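Net Weight and Unit Price Labeling for Packaged Dry Goods: Frequently Asked Questions
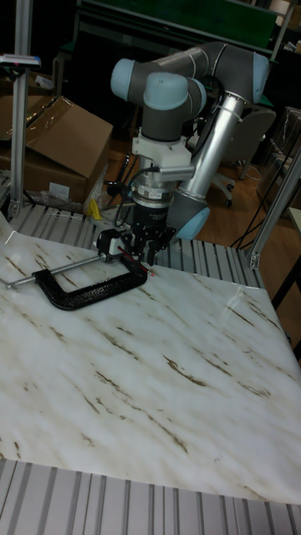 Robot arm with two-finger gripper above a black C-clamp.

These answers cover the Kernley label program for packed beans, rice, lentils and flour. They apply to suppliers who pack under their own name and to those who pack for Akanda stores. Questions about organic claims are handled on a separate page.

What counts as net weight?

Net weight is the weight of the food alone. The bag, liner, tie, clip and any moisture packet are left out. If a recipe card is packed inside the bag, its weight is left out as well.

Which units must appear on the front of the bag?

Both ounces and grams. Packages of one pound or more also show pounds, with any remainder given in ounces. Kilograms may be used in place of grams at 1,000 grams and above.

Where does the statement go?

In the bottom 30 percent of the main display panel, parallel to the base of the package as it stands on the shelf. Leave clear space above and below equal to the height of the lettering. Do not print the statement over a seam or a clear window.

Can I round the weight?

Round down only. A bag filled to 255.6 grams is labeled 255 grams. Converted values are worked out from the unrounded fill weight and then rounded down separately.

How is tare set?

Weigh 6 empty packages from the current lot, including closures, and use the average. Repeat when the film supplier, film thickness or closure changes. Tare values from an earlier lot may not be carried over. Record the result on the lot sheet before filling starts.

Our bags lose weight in storage. Is that allowed for?

Flour and some beans lose moisture after packing. The program accepts a moisture allowance of 2 percent for flour. No allowance applies to rice or lentils. The allowance is used when a stored package is checked. It may not be used to set a lower fill at the line.

May I use words such as "jumbo" or "full" next to the weight?

No. Words that qualify the quantity are not permitted in the net weight statement. "Family size" may appear elsewhere on the front panel if the same product is sold in at least 2 sizes and the marked package is the larger.

Who prints the unit price?

The store does. Suppliers send the net weight, item code and case count through Solta, and the shelf tag is produced from that record. If the record and the bag disagree, the item is held until the supplier corrects one or the other. Stickers placed over a printed weight are not accepted.

What happens if a lot fails a weight check?

The lot is put on hold and a second sample is drawn. If the average of the second sample is at or above the labeled weight and no single package is short beyond the posted limit, the lot is released. Otherwise it may be relabeled or repacked at the supplier's cost. Failed lots may not be moved to another store group under the same label.

Does the program cover bulk bins?

No. Product sold from a bin is weighed at the register. The Esik bin guide lists the tare codes for paper and reusable bags.

How long do I keep the records?

Keep lot sheets, tare records and scale test results for two years after the best-by date of the lot. Scanned copies are accepted if every page is readable.

Who approves new label artwork?

Send a flat proof at full size to Nilmini Barua, label review. Questions on tare and scale testing go to Nuwan Kanagaratnam. Artwork received after 3 p.m. is logged the next working day. The November review period is closed to new items, but corrections to existing labels are still processed.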